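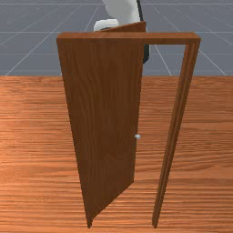 상부 틀, 양쪽 기둥, 문짝 한 장. 문짝이 조금 열린 상태

트레린(Trerine) 목재 실내문 세트

품번 847
구성: 문틀, 문짝, 경첩, 조립용 나사
손잡이와 도어락 별매
공급: 플럴컴(Plulcombe) 목창호

트레린은 침실, 서재, 창고 등 건물 안쪽에 다는 여닫이문입니다. 문틀과 문짝이 한 세트로 나오며, 문짝만 따로 주문하실 수도 있습니다. 외부 현관이나 비를 직접 맞는 자리에는 쓰지 마십시오. 욕실에 설치하실 때는 하단 방수 마감을 추가한 욕실용을 선택하셔야 합니다.

제작 방식

문짝은 집성 심재 위에 무늬목을 붙이고 무광 도장으로 마감합니다. 문틀은 원목을 켜서 대패질한 뒤 같은 색으로 도장합니다. 무늬목은 원목을 얇게 켠 것이라 결과 색이 장마다 다릅니다. 한 현장에 여러 세트를 다는 경우 주문서 비고란에 '동일 현장'이라고 적어 주시면 같은 묶음의 무늬목으로 맞춰 드립니다. 나중에 추가하시는 문은 색 차이가 날 수 있고, 이 경우 교환 사유가 되지 않습니다.

색상

밝은 갈색, 적갈색, 짙은 갈색 가운데 고르실 수 있습니다. 문틀과 문짝의 색을 다르게 하실 때는 주문서에 각각 표시해 주십시오. 표시가 없으면 문짝 색에 맞춰 제작합니다. 화면에서 보는 색은 모니터에 따라 달라지므로 색상 견본을 먼저 받아 보시는 편이 좋습니다. 견본은 무료이며 배송비만 받습니다.

규격과 주문 치수

문짝의 폭과 높이는 밀리미터 단위로 주문받습니다. 벽 개구부 치수가 아니라 문짝 치수를 적으셔야 하는데, 여기서 실수가 가장 많이 나옵니다. 기존 문틀에 문짝만 바꾸시는 경우에는 지금 달려 있는 문짝을 재시면 됩니다. 위, 가운데, 아래 폭을 각각 재고 높이는 좌우를 재십시오. 값이 서로 다르면 모두 적어 주십시오. 저희가 확인하고 전화드립니다.

문틀까지 새로 하시는 경우에는 벽 두께도 필요합니다. 석고보드나 타일을 덧붙일 계획이 있으면 마감이 끝난 뒤의 두께를 적으십시오. 벽 두께가 300밀리미터를 넘으면 연장 틀이 필요하며 견적이 따로 나갑니다.

열리는 방향

경첩이 보이는 쪽, 즉 문을 당겨서 여는 쪽에 서서 경첩이 왼쪽에 있으면 좌경첩, 오른쪽에 있으면 우경첩으로 적습니다. 업체마다 부르는 방식이 다르니 다른 곳의 주문서를 그대로 옮기지 마시고 이 기준으로 다시 확인하십시오. 도면이 있으면 평면도를 첨부하셔도 됩니다.
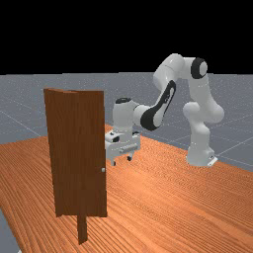

플럴컴 목창호 실내문 사업부

설치 전 확인

제품을 받으시면 포장을 풀고 겉면의 긁힘과 모서리 찍힘을 먼저 보십시오. 설치한 뒤에는 운송 중 생긴 흠인지 구분하기 어렵기 때문에 교환이 되지 않습니다. 문짝은 평평한 바닥에 눕혀 두고, 벽에 비스듬히 세워 오래 두지 마십시오. 미장이나 도배를 막 끝낸 방은 습기가 많으므로 충분히 환기한 다음 들여놓으십시오. 난방을 켠 바닥에 바로 내려놓는 것도 피하십시오.

설치 순서

문틀을 바닥에서 먼저 조립합니다. 상부 틀과 기둥이 만나는 모서리가 직각인지 직각자로 확인한 다음 나사를 조입니다. 조립한 문틀을 개구부에 세우고 쐐기로 임시 고정한 뒤 수직과 수평을 봅니다. 경첩 쪽 기둥을 먼저 맞추고 반대쪽을 맞추는 순서가 편합니다.

문짝은 두 사람이 답니다. 한 사람이 문짝을 받치고 다른 사람이 위쪽 경첩부터 고정합니다. 몇 번 여닫아 보아 걸리는 곳이 없으면 문틀과 벽 사이에 폼을 채웁니다. 폼을 한꺼번에 많이 쏘면 부풀면서 기둥이 안쪽으로 휩니다. 버팀목을 대고 나누어 채우십시오. 폼이 굳기 전에는 문을 쓰지 않습니다.

설치 시간은 숙련된 작업자 기준으로 한 세트에 약 2시간이며, 기존 문틀 철거는 포함하지 않은 시간입니다.

별매 부속

엘렐(Ellel) 레버 손잡이: 침실용, 욕실용, 창고용. 손잡이를 함께 주문하시면 타공해서 보냅니다.
라투헤루(Latuheru) 조용한 경첩: 닫힐 때 속도를 줄여 주는 경첩입니다. 기본 경첩과 나사 위치가 달라 이미 설치한 문에 바꿔 달려면 홈을 다시 파야 합니다.
문턱: 평문턱과 낮은 문턱. 문턱 없이 설치하실 경우 문짝 하단 틈을 주문서에 적어 주십시오.
하단 방풍재: 틈이 넓은 문에 끼우는 고무 날개입니다.

관리

평소에는 마른 천으로 닦습니다. 손때는 물에 적셔 꼭 짠 천으로 닦고 바로 마른 천으로 물기를 없애십시오. 신나, 아세톤, 연마제가 든 세제는 도장을 상하게 합니다. 접착식 고리나 테이프를 붙였다가 떼면 도장이 함께 벗겨질 수 있습니다. 경첩에서 소리가 나면 핀에 윤활제를 조금 바르고 흘러내린 것은 닦아 냅니다.

문이 문틀 위쪽에 닿으면 위쪽 경첩 나사가 풀리지 않았는지 보십시오. 장마철에 뻑뻑해졌다면 바로 깎지 마시고 건조해진 뒤에 다시 확인하십시오.

납기와 배송

주문 확정 후 제작에 4주가 걸립니다. 8월에는 공장 휴무가 있어 납기가 늦어질 수 있으니 입주 일정이 정해진 분은 미리 상의해 주십시오. 배송은 화물차로 하며 건물 1층 입구까지 내려 드립니다. 위층 운반이 필요하시면 주문할 때 말씀해 주십시오. 승강기에 실을 수 있는지는 고객께서 확인하셔야 합니다.

교환과 반품

주문 치수로 제작하는 제품이어서 제작을 시작한 뒤에는 취소와 변경이 되지 않습니다. 제작 불량이나 운송 파손은 설치 전에 사진과 함께 알려 주시면 다시 만들어 드립니다.

견적 및 치수 문의: 실내문 사업부 넬리 팔로미노
문의하실 때 품번과 설치 지역을 함께 적어 주십시오.

안내 내용 수정일 2023년 6월 1일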